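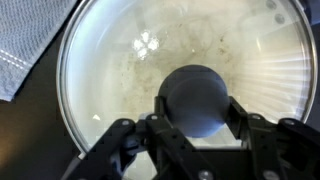

Selon Callum Stockdale, le calendrier du module 3 reste tenable à condition que les jeux de données soient figés avant les essais en classe. Nous avons retenu cette position et la version de travail n'a plus été modifiée depuis février.

Projet Amundsen : rapport d'avancement au 1er mars 2023

1. Contenus pédagogiques
Les modules 1 et 2 (bilan radiatif, circulation océanique) sont livrés. Le module 3 traite du transport de chaleur vers les hautes latitudes. Les élèves y comparent des séries mensuelles de température de surface et de couverture de glace de mer, puis tracent les anomalies par bande de latitude. Le guide de l'enseignant comporte 17 fiches. Celles relatives à l'albédo ont été réécrites, l'unité de flux n'étant pas homogène d'une fiche à l'autre.

2. Données
Le serveur de Groldale héberge 1 989 fichiers au format NetCDF, dont 127 présentent des métadonnées incomplètes (fuseau horaire ou système de référence absent). La correction est en cours. Les fichiers concernés sont exclus de l'interface élève.

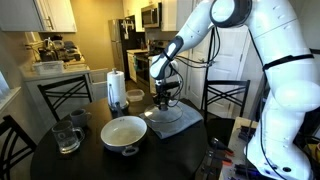 Ankica Janevski demande que la moyenne pondérée par la surface soit introduite dès la première séance, faute de quoi les élèves surestiment la contribution des pôles. La fiche 4 sera modifiée en ce sens ; l'exercice de calcul à la main est conservé.

3. Essais en classe
Les essais de Veltitz portent sur un effectif prévu de 400 élèves. Le questionnaire préalable est prêt. La grille de codage des réponses ouvertes doit encore faire l'objet d'un double codage.

4. Écarts et points ouverts
Retard de deux semaines sur la traduction des légendes de cartes. Aucun effet sur le budget. La licence du logiciel de tracé Zirkier doit être renouvelée avant la phase suivante ; le devis est joint en annexe B.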